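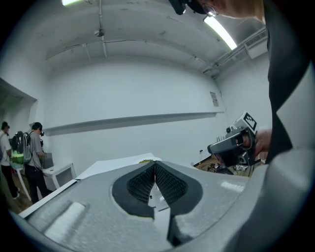
The Vault Room: Progress Report to the Dimthorpe Fund

Sunday, March 3, 2019

Dear friends at the Dimthorpe Fund,

I promised you a proper report once the worst of the dust had settled, and while I can't say that every bit of it has (I found some in my lunch bag on Friday), there is now a real room to tell you about, and I am very happy to be telling you about it. Your grant was for turning the old basement store under Rumosska into a room that people in the neighborhood could use for classes, suppers, sewing circles and whatever else they come up with. I'll go through it more or less in the order we did the work, and then get on to the money and the bits that are late.

Walls and ceiling

When we first wrote to you in September the walls were a sort of mustard color up to shoulder height and bare above that. They are white now, and so is the ceiling, and I don't think I had understood how much of a difference that would make down there. The curve of the vault was always the best thing about the room, but you had to look hard for it. With the paint on it you notice it as soon as you come through the door.

The painting took longer than we planned. The old surface drank up the first coat as if we hadn't bothered, and we ended up buying a good deal more primer than the quote allowed for. Vakell, who did the walls, were very decent about it and only charged us for the materials on the extra coat. The ceiling was slow going too, what with working around all the pipes.

We did talk for quite a while about whether to box the pipes in. It would have looked tidier, I suppose, but it would have cost more than we had and brought the ceiling down in just the places where the curve is nicest. So the pipes and conduits stay out where they are. I have grown fond of them, and the plumber is certainly pleased.

Lights and air

The long fluorescent tubes are up and working. A few people had hoped for something softer, and I was one of them, but the sewing circle made a strong case for being able to see a needle, and they were right. We may add a couple of table lamps for evenings when people are only eating and talking.

The duct runs along the wall just under the ceiling, with its vent grille. Cheon did the ducting and came back twice without any fuss when we had questions about the noise. There is still a low hum when the fan is on its higher setting. I can talk over it easily, but I would like to hear what the storytelling group thinks before we call it finished.

The long ledge

You asked me on the phone what we were going to do with the ledge, so I will try to answer properly this time. It runs very nearly the whole width of the back wall, and at the start everyone had a different idea for it. One plan was to knock it off, and another was to cover it in plants, which I loved until I remembered where the windows aren't.

What we have settled on is leaving it plain and using it for showing things. The children's clay class would like it for their pots, and the photography evening wants to lean prints along it. There is a small paper sign taped to the wall near the right-hand end for now. I would like to replace it with something printed and framed once we have agreed on the wording, and at the rate we agree on wording that may be summer.

There is an outlet low on the same wall, toward the right. We could do with another one farther along so that nobody has to run a cord across the floor for the tea urn, and I have asked for a price.

People

We held one open afternoon, and 57 people came down the stairs to look. I had set out far too few cups. Most of them wanted to know when they could book, a couple wanted to tell me about working in the store years ago, and I could have listened to those stories until dark. So far 17 groups have put their names down for a regular slot, and I am slowly working out a timetable that won't have the choir and the quiet reading group in on the same evening.

Money

We have spent 90 percent of the grant. The extra primer was the only real surprise. Out of what is left I have set aside $200 for the second outlet, and if the price comes in higher than that I will write to you before saying yes to anything. The rest is meant for chairs.

Still to do

The chairs, first of all. We are borrowing folding ones from upstairs, and they pinch. The edges of the recessed doorway are painted white like the rest, and I expect they will need touching up fairly often once people start carrying tables through. We also need hooks for coats, a lockable cupboard for the sewing machines, and a handrail on the last few stairs, which I should have put in the first budget and am sorry to have missed.

I would love for you to come and see it. Any weekday morning is good, and if you let me know beforehand I will make sure there are enough cups.

With very warm thanks from all of us,

Zinash Workneh
Project Coordinator, Rumosska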